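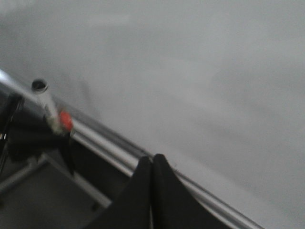 Contrôle annuel de sécurité des locaux, atelier de reliure Østergaard
Site : bâtiment Jirthorpe, rez-de-chaussée et sous-sol
Visite faite le 11 janvier 2018 par Unnur Zoëga, accompagnée par Lærke Bjarnason (responsable de l'atelier)

Légende : C = conforme, R = à reprendre, SO = sans objet. Les commentaires sont de moi, je prie d'excuser les tournures qui ne seraient pas tout à fait correctes.

1. Issues et circulation

1.1 Porte principale s'ouvre sans clé de l'intérieur : C
1.2 Porte de la cour dégagée : R
Des cartons de papier étaient posés devant, côté intérieur. Mme Bjarnason les a fait déplacer pendant la visite, mais je laisse le point ouvert car la même remarque figure déjà dans le rapport précédent.
1.3 Escalier du sous-sol, main courante bien fixée : C
1.4 Éclairage de secours : R
Le bloc au-dessus de l'escalier ne s'allume pas quand on appuie sur le bouton de test. Les autres fonctionnent.

2. Incendie

2.1 Extincteurs accessibles et vérifiés : C
Il y en a 3, tous avec l'étiquette de l'année. Celui du sous-sol est accroché un peu haut pour une personne de petite taille. Je le signale, sans en faire une réserve.
2.2 Plan d'évacuation affiché : R
Le plan montre encore l'ancienne cloison entre le bureau et la salle de couture. À refaire.
2.3 Stockage des colles et solvants : C
Armoire fermée, bac de rétention propre. Les fiches de sécurité de la colle Cesix sont dans le classeur, en français.
2.4 Chiffons usagés dans une poubelle métallique avec couvercle : C

3. Machines et outils

3.1 Massicot Tredier, commande à deux mains : C
J'ai essayé d'actionner avec une seule main, la lame ne descend pas.
3.2 Massicot, carter arrière : R
Il manque une vis. Le carter tient, mais il bouge quand on le pousse. À corriger avant la prochaine utilisation pour les grands formats.
3.3 Cisaille à carton, protège-lame en place : C
3.4 Presses à percussion : SO
Vendues l'an dernier.
3.5 Cutters et couteaux à parer rangés après usage : C
3.6 Repérage des défauts au marqueur, selon la consigne interne : C
Les marqueurs sont remis avec leur capuchon à la fin du poste. La consigne demande d'écrire aussi la date à côté du repère, ce que tout le monde ne fait pas encore.

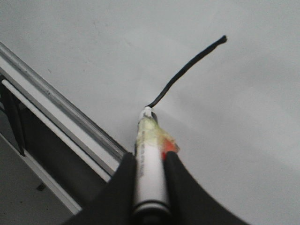
4. Électricité

4.1 Tableau fermé et circuits identifiés : C
4.2 Rallonges : R
Une multiprise est branchée dans une autre sous l'établi de dorure. Cela doit être supprimé tout de suite. Demander à l'électricien d'ajouter une prise murale.
4.3 Câble du fer à dorer en bon état : C

5. Postes de travail et hygiène

5.1 Température de la salle de couture : C
5.2 Trousse de premiers secours complète : R
Les compresses sont périmées, et il ne reste plus de pansements larges. Le reste est bien.
5.3 Charges lourdes : C
Les rames de 38 kg sont maintenant descendues avec le diable. Il faudrait gonfler la roue gauche.
5.4 Lave-œil : C
Eau claire, date valable. Merci de ne rien poser sur la tablette devant.

Suite à donner

Les 7 points marqués R sont à traiter par l'atelier. Pour 3.2 et 4.2, je demande une confirmation écrite avant la fin de janvier, avec le nom de la personne qui a fait le travail. Pour les autres, le cahier d'entretien suffit.

Lu et accepté : L. Bjarnason
Rédigé par : U. Zoëga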